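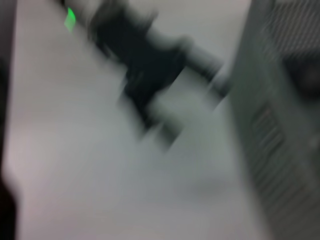
Fig. 1 – Flou de bougé en diagonale sur une surface claire, avec une forme sombre en haut.

Séance 4 : le temps de pose, et ce qu'il fait à vos images

Bon, on attaque le morceau que tout le monde croit connaître. Je vous mets ici mes notes un peu remises au propre, pour ceux qui recopient lentement (j'en fais partie, je compatis).

Le temps de pose, c'est la durée pendant laquelle le capteur reçoit la lumière. Quand on écrit 1/400, on parle d'un quatre-centième de seconde, et quand l'appareil affiche simplement 400, c'est la même chose, il a juste la flemme d'écrire la fraction. Attention quand même, certains menus affichent aussi la sensibilité ISO juste à côté, et chaque année j'ai quelqu'un qui règle l'un en croyant toucher à l'autre !

On distingue deux flous, et je tiens beaucoup au vocabulaire. Le flou de bougé vient de l'appareil : tout glisse dans la même direction, le fond comme le reste. Le flou de sujet vient de ce qu'on photographie : le mur reste net et le cycliste part en traînée. Dans la copie, si vous écrivez « c'est flou » tout court, je mets la moitié des points. Et le flou de mise au point, on le garde pour la séance 5, il n'a rien à voir avec la durée.

La vieille règle de la focale, maintenant. À main levée, on prend comme vitesse minimale l'inverse de la focale. Avec un 80 mm, on évite donc de descendre sous 1/80. C'est une règle de grand-mère, elle date du film 24x36, et si votre capteur est plus petit il faut multiplier la focale par le coefficient de recadrage avant de faire le calcul. Moi je tremble pas mal après le café, alors je double.

Comment se tenir : les coudes contre les côtes, un pied un peu devant l'autre, on souffle doucement et on appuie à la fin de l'expiration. Le doigt roule sur le déclencheur, il ne tape pas dessus. Vous pouvez aussi vous caler contre un chambranle de porte, ça marche très bien et c'est gratuit.

Pour le trépied, le club en prête deux, un Gorix (lourd, stable, à prendre si vous venez en voiture) et un Pluvell, plus léger, dont la rotule demande à être serrée fort. Pensez au retardateur, sinon vous faites vibrer tout l'ensemble en appuyant, et pensez aussi à couper la stabilisation si votre objectif en a une et que sa notice le recommande.

Exercice pour la prochaine fois. Choisissez un endroit où ça bouge (une fontaine, un carrefour, le chat), et rapportez-moi 12 vues du même sujet en changeant seulement la durée, du plus rapide au plus lent. L'ouverture et l'ISO compensent, relisez le tableau de la séance 3. Notez vos réglages sur papier même si l'appareil les enregistre, on retient mieux en écrivant.

Pour les lectures, le chapitre sur l'obturateur commence page 93 du polycopié. Sautez l'encadré sur le rideau central, je le referai au tableau, le schéma est imprimé à l'envers.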